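How to clean a glass partition and its blinds without wrecking either

By Jade Fehr
2022-11-23

Most of the advice you'll find on cleaning office glass was written by somebody selling a spray. I've managed shared workspaces for long enough to have bought most of the sprays, and I don't think any of them did more than dish soap and a decent squeegee. So this page is short on products and fairly long on the order you do things in.

The job I have in mind is the ordinary meeting room: a wall of glass panels in thin metal frames, horizontal blinds lowered on the far side, a couple of tables pushed up near it, a hard floor. If your blinds are the sealed kind that live between two panes, skip the blinds section and be grateful.

What you need

A squeegee, 30 cm wide. Wider ones look faster and they catch on the frames.
Two buckets, or one bucket and a sink close by.
Dish soap, plain, no added hand cream.
Microfibre cloths, at least 5. Old T-shirts work but shed lint.
A soft brush attachment for the vacuum.
A plastic scraper. Never a metal blade, whatever the fellow at the hardware store tells you.
An old towel for the floor.

Clear the floor first

Everybody wants to start on the glass. Don't. Pull the chairs back, high-backed mesh ones especially, as the mesh picks up splashes and dries with a tide mark. Lift tables away by the top with two people if the legs are thin. Dragging a skinny-legged table over wood flooring leaves scratches that cost far more than clean glass is worth.

Pick up anything lying at the base of a chair or against the wall. Bags, cloths, cables. Put it all on a table in the next room and put a note on it, or you'll be answering emails about it for a week.

Then run the towel along the foot of the partition. Wood floors and drips don't get along, and a towel you have to wring out halfway through is doing its job.

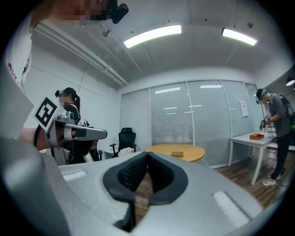
Next, deal with whatever is stuck to the glass. There's always a notice. Ask whether it's still needed before you take it down, and if it is, take it down anyway and put it back afterward. Cleaning around paper leaves a dirty rectangle that shows up the day the notice goes.

Peel tape slowly, back on itself and low to the glass. If it leaves gum behind, lay a cloth soaked in warm soapy water over the spot and leave it for 5 minutes, then go at it with the plastic scraper. I've tried the citrus removers. They work, then they leave an oily patch that takes longer to get off than the gum did.

Blinds before glass

Dust from blinds falls. Some of it will land on the glass, so the blinds come first. You'd think this was obvious, but I once paid a contractor to do it the other way around.

Close the slats fully in one direction. Vacuum with the soft brush from the top down, moving sideways along the slats and never across them. Flip the slats and do the other face. Hold the bottom rail with your free hand so the whole thing doesn't swing and bang the frame.

If they still look grimy, wipe with a cloth that's barely damp. Metal slats will take this fine. Fabric ones won't, and you should look up what yours are before you start. Skip the sock-on-the-hand trick that goes around every spring. It's fine for one window at home and miserable on a full wall.

Grey blinds are forgiving, by the way. They hide a lot. I'm suspicious of any schedule that has you wiping them every month. Ours get the vacuum four times a year and a proper wipe in October, and I have yet to hear a complaint.

Washing the glass

Fill a bucket with warm water and add a small squirt of dish soap. Smaller than that. If you can see a head of suds you've used too much, and you'll spend the afternoon chasing streaks.

Do one panel at a time. Wet the glass with a wrung-out cloth, getting into the corners by the frame. Start the squeegee at the top, dry the first strip with a cloth so the blade has a clean edge to start from, and pull straight down. Wipe the blade after every pull. Overlap each pass by a couple of fingers.

Go around the inside of the frame with a dry cloth last. Thin metal frames hold water in the bottom channel and it creeps back out onto the glass once you've left.

Handprints collect near the door and at table height. I give those panels a second go and don't bother with the rest.

Judging the result

Ceiling lights are a terrible way to check glass. Rows of tubes or panels bounce back at you and you'll see streaks that aren't there, or miss ones that are. Turn off half the lights if the switches let you, stand off to one side, and look along the surface. Then check from the other side of the partition, where all the fingerprints you missed will be waiting.

What about the products?

I did try a few. The Clullden glass foam smelled nice and streaked. The Relel concentrate was all right, though I couldn't tell its panel from the soap-and-water panel the next morning, and neither could Yurani Usuga, who runs the floor below ours and came up to look without being told which was which. The Ilier "anti-fingerprint" wipes cost $19 a tub and the fingerprints were back by lunch.

The one thing I'd spend money on is replacement rubber for the squeegee. A nicked blade leaves a line down every panel and no amount of technique fixes it.

Putting the room back

Wait until the floor is dry to the touch before you move anything. Tables go back with a hand's width between the edge and the glass, otherwise they get bumped against it. Wipe the tabletops while you're at it, light wood ones with a damp cloth and nothing else. Notices go up last, and please - use the low-tack tape.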